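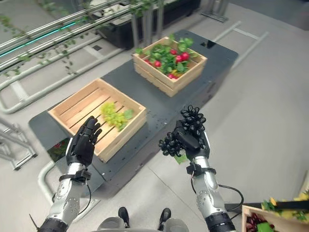 Produce crates: packing notes

Slatted wooden crates are now standard for mixed produce at the Marside packing room. The Osisard pattern has an open top and gaps in the floor for airflow. Stock stands at 321 crates, with 80 more due from Geraghty.

Dark grapes are lifted by the stem and lowered, with a leaf laid on the slats first. Pale grapes may share the crate if the bunches do not overlap.

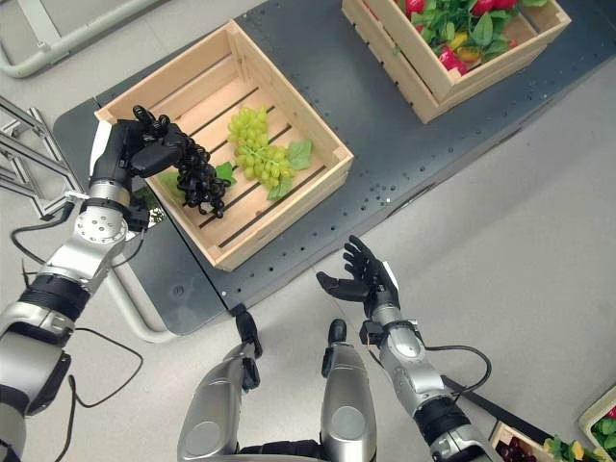
Radishes and peppers go in a separate crate, greens left on the radishes. Keep that crate at the back of the table so the near one can be filled without reaching over it. Maximum stack height in storage is 2 crates. Leafy lettuce is packed last and never under fruit.

Crates with split slats go back to Edance for repair.
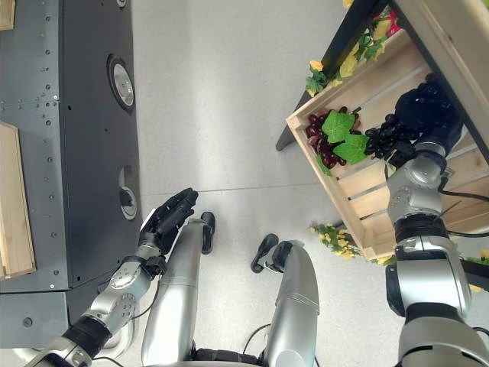

Dark grapes at the wooden crate.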